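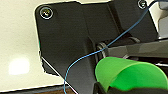
A black metal bracket plate with its screws in place.

Rutherford hall shelves to reopen after winter tidy-up

Anyone who has ever tried to find the good urn at the Rutherford community hall will be pleased to hear that the back storeroom is getting the attention it has wanted for years, and the neighbours who use the place are in rather high spirits over it.

Work on the new shelving began on 9 Jul 2026, with 18 metres of it to go up along the two long walls. The old timber shelves had started to sag under the weight of the folding chairs (all 164 of them, plus the piano stool that never seems to have a home), and last summer one gave way during the quilting group's morning tea. No one was hurt, though a tray of lamingtons was lost and is still spoken of fondly.

"We've been stacking things on top of other things for so long that I'd forgotten the room had a window," said Urszula Wróbel, who runs the quilting group and has kept her fabric in the hall since her children were small. "It'll be lovely to walk in and see the labels."

Henryk Sadowski, a retired cabinetmaker from Bretisness, drew up the plans and has been showing the younger helpers how to find a stud in an old wall, which he says is mostly a matter of knocking and listening. The heaviest items will go on the lowest shelves, and the Christmas decorations will finally come down out of the roof.

The storeroom will be closed until the end of the month, but the kitchen and main hall are open as usual. Groups with belongings still in the side passage are asked to collect them or pop a name on the box. A seniors' lunch in September will be the first big outing for the new set-up, and Nadhirah Harahap is already taking bookings for its 60 places.

Contact the newsroom | © 2026 Rutherford Community News | Back to top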